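Clearing the white table before a big sort-out

Posted by Despina Bratu, 8 August 2022

I've had a white table as my main work surface for years now and I wouldn't swap it, even though every tea ring shows up on it from across the room! When I've got a cupboard to sort through, everything comes out onto the white first. You spot crumbs, chips and odd lids straight away, and it saves me squinting into the back of a dark shelf.

My way of doing it is dead simple. I put one big round container down in front of me, then bring the cups over a few at a time and decide as I go. Anything we drink from every week goes back at the front. The Christmas ones can go up high until December – I write the month on a bit of masking tape so I don't have to climb up and look.

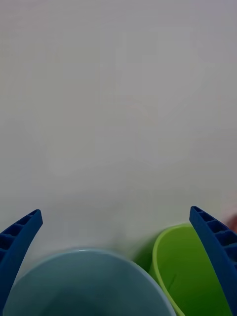
Don't bring the whole cupboard out in one go. I did that once with 21 mugs and a teapot, got called away to the phone, and we ate our supper standing up. Four at a time is plenty, and you can stop whenever you like without leaving a mess behind you.

While the shelf is bare, give it a wipe with warm water and a drop of washing-up liquid, then leave the door open while you have a cuppa. I used to put paper liners in but they curl up at the corners (mine did, anyway) so now I leave the shelf as it is.

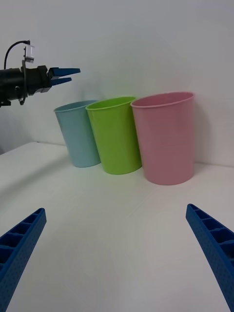 For tea stains inside cups I use bicarb and a damp cloth, just a teaspoon or so, and rub gently. Plastic ones take a bit longer. If the stain's still there I leave a paste on overnight and have another go in the morning – it usually shifts. Go easy on anything with a printed pattern, I've lost a lovely row of daisies that way.

And stacking! I only ever stack cups of the same sort, two high at the most. Mixed ones wedge together and then you're stood there with one under the hot tap, pulling. If yours are stuck already, put cold water in the top cup and stand the bottom one in warm, give it a couple of minutes and twist.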